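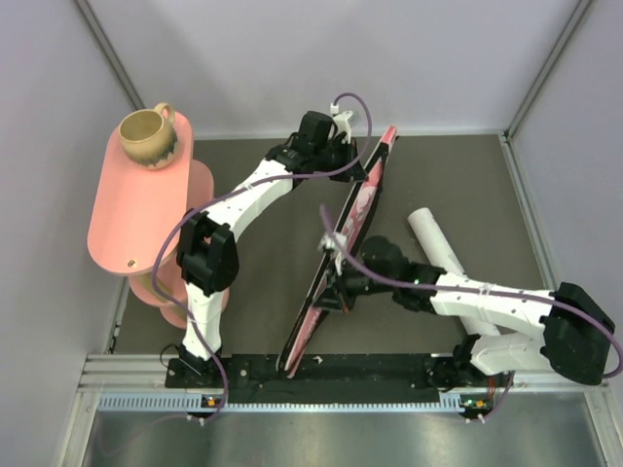 Du pliage en bande et du rangement des étoffes légères

Le présent billet fait suite à celui de juin, consacré aux nappes et aux draps. Plusieurs lectrices et lecteurs ont bien voulu m'écrire pour signaler que les foulards, les chemins de table étroits et les petites étoffes imprimées n'y figuraient pas. L'observation était fondée. Ces pièces occupent chez moi un meuble distinct, obéissent à d'autres règles et m'ont coûté, je dois le reconnaître, davantage d'essais que tout le linge de maison réuni.

L'étoffe rose à bordures noires, avec son fin liseré blanc et ses motifs pâles qui évoquent des fleurs, servira de référence dans les lignes qui suivent. Pliée en longueur, elle ne laisse paraître qu'une bande rose entre les deux noirs, et ses extrémités s'effilent en pointe. C'est la présentation que j'ai retenue pour l'ensemble du tiroir supérieur.

État antérieur du meuble

Le meuble en question est une commode basse acquise auprès de la maison Softić, à Presela, lors de notre installation dans l'appartement. Elle mesure 63 centimètres de profondeur, ce qui est beaucoup pour des foulards et fort peu pour des couvertures. Durant plusieurs années, les étoffes y ont été déposées en piles, pliées en quatre puis encore en quatre, selon l'usage que je tenais de ma mère. Le procédé présente un défaut que chacun aura constaté : la pièce recherchée se trouve invariablement au bas de la pile, et l'extraire revient à défaire le reste. À cela s'ajoutent les plis croisés, qui marquent le tissu en son centre et résistent ensuite au fer.

J'ai d'abord tenté le roulage. Les rouleaux se défont dès qu'on ouvre le tiroir un peu vivement. J'ai ensuite essayé les anneaux de rideau, suspendus à une tringle dans la penderie, et je conserve de cette période un souvenir médiocre : les soies glissaient, les cotons prenaient la poussière, et les anneaux tintaient à chaque passage de la porte.

Le pliage en bande

Il convient de distinguer deux manières de procéder, selon le résultat attendu.

Le pliage droit s'applique aux pièces rectangulaires. On pose l'étoffe à plat, envers vers soi, on rabat un long bord jusqu'à la ligne médiane, puis l'autre, et l'on referme. La bande obtenue est régulière et ses bouts sont carrés. Elle se range aisément mais masque souvent le décor, surtout lorsque celui-ci se concentre au milieu.

Le pliage en biais s'applique aux carrés. On ramène deux coins opposés vers le centre, l'un après l'autre, puis l'on poursuit en rabattant chaque côté sur lui-même, par largeurs égales, jusqu'à obtenir une bande étroite terminée par deux pointes. Les bordures viennent alors se placer à l'oblique, et l'on découvre parfois des rencontres de couleurs que le dessinateur n'avait sans doute pas prévues. Les étoffes à large bordure foncée s'y prêtent particulièrement bien, le bord sombre délimitant la partie claire et rendant visible la moindre irrégularité.

Dans les deux cas, le travail se fait à plat et sur toute la longueur. Les premiers temps, je pliais debout, l'étoffe tenue sous le menton, méthode que je ne recommande à personne. La bande se vrille à mi-parcours, l'une des pointes dépasse de plusieurs doigts et il faut tout reprendre. Une surface mate et légèrement adhérente donne de bien meilleurs résultats qu'une table cirée. J'emploie pour ma part un sous-main de feutre gris.

La tenue des deux extrémités demande également quelque attention. Une bande étroite se manie par deux points, l'un vers le haut, l'autre dans la moitié inférieure. Saisie par un seul bout, elle s'ouvre. Saisie exactement au milieu, elle retombe des deux côtés et perd ses plis. Monsieur Stavros Stojanović, tailleur à la retraite et voisin de palier, m'a enseigné à pincer le tissu par le bord, jamais par le plat, et à déplacer la main sans relâcher tout à fait la précédente prise. Il exécute ce geste sans regarder. Il me faut encore regarder.

Du repassage préalable

La question m'a été posée à plusieurs reprises et appelle une réponse nuancée. Les cotons imprimés gagnent à être repassés avant le pliage, à l'envers, à fer modéré, puis laissés à l'air le temps de perdre leur tiédeur. Un coton plié chaud garde ses arêtes. Les soies et les viscoses se contentent le plus souvent d'une nuit sur cintre dans une pièce humide. Quant aux mélanges dont l'étiquette a disparu, je m'en tiens à la prudence et au linge interposé.

Je lave ces pièces à la main avec la lessive liquide Clirham, dont je me sers depuis longtemps et dont le parfum, discret, ne gêne pas au cou. Les noirs et les roses ne sont jamais trempés ensemble pour un premier lavage. Lorsque les deux teintes cohabitent sur la même étoffe, le bain est froid et bref, et l'on procède au séchage à plat sans délai. J'ai perdu de cette façon, par négligence, un foulard blanc à bord bordeaux auquel je tenais : le bord est resté bordeaux et le reste est devenu d'un rose incertain. Il protège désormais la boîte à boutons.

Organisation du tiroir

Les bandes sont repliées une fois sur elles-mêmes, ou deux pour les plus longues, puis posées sur la tranche, pli vers le haut. Elles se tiennent les unes contre les autres à la façon de dossiers. J'avais acheté à cet effet des séparateurs Zuvow, en carton entoilé, que j'ai dû recouper au cutter, leur hauteur excédant celle du tiroir. Trois suffisent. J'en avais pris davantage, et le surplus range aujourd'hui des enveloppes.

Le classement par couleur a été envisagé puis abandonné. Une étoffe telle que la rose à bordures noires appartient autant aux roses qu'aux noirs, et les hésitations de ce genre se sont multipliées au point de rendre le système inutilisable. Le classement par saison n'a guère mieux réussi, certains cotons se portant toute l'année. J'ai finalement retenu le format : à gauche les petits carrés, au centre les grands, à droite les pièces longues. Mon époux, qui ne distingue pas un foulard d'une écharpe, retrouve sans aide ce qu'on l'envoie chercher, et je tiens ce résultat pour satisfaisant.

La plus longue de mes pièces, un chemin de table de 177 centimètres rapporté de chez ma tante, n'entre dans aucune de ces catégories. Pliée en bande puis en trois, elle forme un paquet épais qui écarte ses voisines. Elle a été transférée dans le tiroir du bas, avec les housses de coussin, à titre provisoire. Ce provisoire dure.

Des étagères ouvertes

Une correspondante me demande s'il est permis de présenter les étoffes pliées sur une étagère à niveaux, à la vue de tous. J'y suis favorable pour les pièces d'usage courant. La bande étroite convient bien à ces petits rayonnages, à condition que la lumière directe soit évitée. Les roses pâlissent vite. Une exposition au nord, ou le fond d'un couloir, préservera mieux les teintes qu'un rebord de fenêtre, si plaisant soit-il au mois de mars.

Je déconseille en revanche d'y laisser les soies, sujettes aux accrocs, ainsi que toute pièce munie de franges. Les franges s'emmêlent, le chat s'y intéresse, et la suite se devine. On veillera aussi à ce que les pointes des bandes pliées en biais ne dépassent pas du rayon. Elles sont la partie la plus exposée et la première à grisonner.

Rectificatif au billet de juin

J'avais indiqué que les serviettes damassées devaient être amidonnées avant chaque rangement. Monsieur Stojanović m'a fait observer, avec une courtoisie dont je lui sais gré, que l'amidon jaunit dans les plis lorsque le linge demeure plusieurs mois sans servir. Vérification faite dans mon propre placard, il a raison. On amidonnera donc au moment de l'emploi, et l'on rangera le linge simplement propre et sec. Le texte a été corrigé en conséquence.

Les remarques relatives aux gants et aux ceintures de tissu, reçues dans l'intervalle, seront examinées dans un prochain billet. Je remercie par avance les personnes qui voudraient bien m'indiquer comment elles rangent les ceintures d'imperméable, question à laquelle je n'ai, pour l'heure, aucune solution à proposer.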